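Reading time: 6 min
2,166 shares | 14 comments

Living with the Stirach curved desk, white finish

I should say up front that I'm a person who gets attached to furniture. I still think about the kitchen table I sold when I moved, and I once drove across two counties for a bookcase. So when the old desk in our workroom finally started to bow in the middle (a good, solid thing, just tired) I took far too long choosing the next one, and I read every one of the 2,068 customer ratings on the Stirach. Well, I read the first few dozen pages of them and then all the angry ones. The angry ones are where you learn things.

Most of the angry ones were about delivery. Ours came from the Grinstead warehouse in two flat boxes, and the driver was perfectly nice and carried both of them as far as the door, which was more than I'd paid for. The total was $639 with the longer legs. You can get a white desk for a lot less than that, I know, and my sister-in-law has mentioned it more than once.

What you're paying for is the shape. The front edge is curved, a long easy sweep that brings the top out deeper on one side and lets it fall away on the other. I worried it would look like something from a dentist's reception, and for the first day or so I thought it did. Then I sat down to do some real work and understood it. I can slide the chair partly under the desk and have the deep part of the top right where my elbows want to go, and there's still room at the back for the monitor and everything that collects behind a monitor. On a straight desk I always ended up with a front strip I worked on and a back strip I lost things in. I lose fewer things now. I have two pairs of reading glasses again!

Putting it together took me an evening and a bit of the next morning. The instructions are all drawings, and the drawing for the left leg is the drawing for the right leg flipped over, including the little arrow, so if you do what I did you'll put one bracket on backward and have to take it off again. The bolts are good quality and the allen key that comes with it is a decent length, so you don't skin your knuckles. Get a second person for turning the top over. It's heavier than it looks, and the curve makes it awkward to know where to hold it.

Now, the finish. It's a shiny white, and the light from the window slides around on it in a way that I find cheerful in the morning and a little tiring by four o'clock. Clornirik, the company that makes the tops, says theirs will stand up to 3,000 wipes with a damp cloth, and I can't tell you whether that's true, though I'm surely working on it. Coffee rings come right off if you catch them the same day. Pencil comes off. A ballpoint line took some rubbing with baking soda, and there's still a very faint shadow of it if you put your face down by the surface and know where to look, which I do, every time.

The one thing I'd really warn you about is small things. A slick top is a playground for anything round. Pens, lip balm, glue sticks, batteries, the little caps off everything. Put one down without thinking and it's off on a trip. With the curve, you can't even guess which way it'll go over the front! For weeks I kept hearing that small sad sound of something hitting the floor and rolling under the radiator.

My fix cost next to nothing. I put a piece of purple paper down in the middle, just for the grip of it, and I keep a shallow clear plastic box for the small stuff. The paper gives your eye a place to land, too. A white cylinder on a white desk may as well be invisible, and on purple you can see it from the other side of the room. You could use a proper desk mat, and Alaoui has some lovely felt ones, but I'm hard on mats and I don't mind replacing a sheet of paper when it gets tatty.

The Stirach in white, as it stands in our workroom: 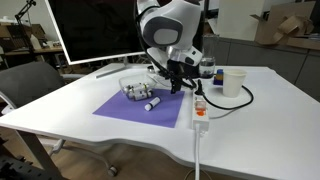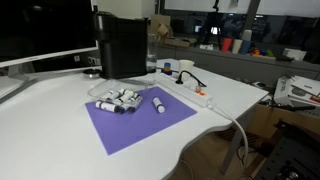
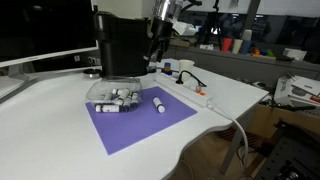

Cables are my other grumble. There's no grommet, no tray underneath, no clips in the box, nothing at all, and for this money I think a few clips would have been a kindness. I've ended up with a power strip lying right on top of the desk and its cord going over the front. It isn't pretty, but I've come around to it. The switch is where I can reach it, I don't have to crawl around on my knees when I want to plug something in, and at my age that's worth a certain amount of ugliness. If you're tidier than I am, buy a stick-on cable channel at the same time you order the desk and put it on before you turn the top over.

It's steady, I'll give it that. I type like I'm angry at the keys and the monitor doesn't shiver. I leaned my whole weight on the deep end to change a light bulb (don't do this) and it barely creaked. The edges are smooth all the way along, underneath as well, and after years of catching my sweaters on the old one I notice that more than I thought I would.

Would I buy it again? I would, though I'd look hard at the gray finish, which hides fingerprints better according to those angry reviewers, and I'd wait for one of the summer sales. Ours came in July and the price dropped two weeks later, naturally. They did refund me the difference when I called, after only a short time on hold, and the hold music was really quite nice.

Four stars out of five from me. The missing one is for the cable clips.

14 comments

Related
Felt, cork or paper: what to put on a slippery desk
Our old bookcase, six years on
Small clear boxes and what we keep in them
A better way to hide a power strip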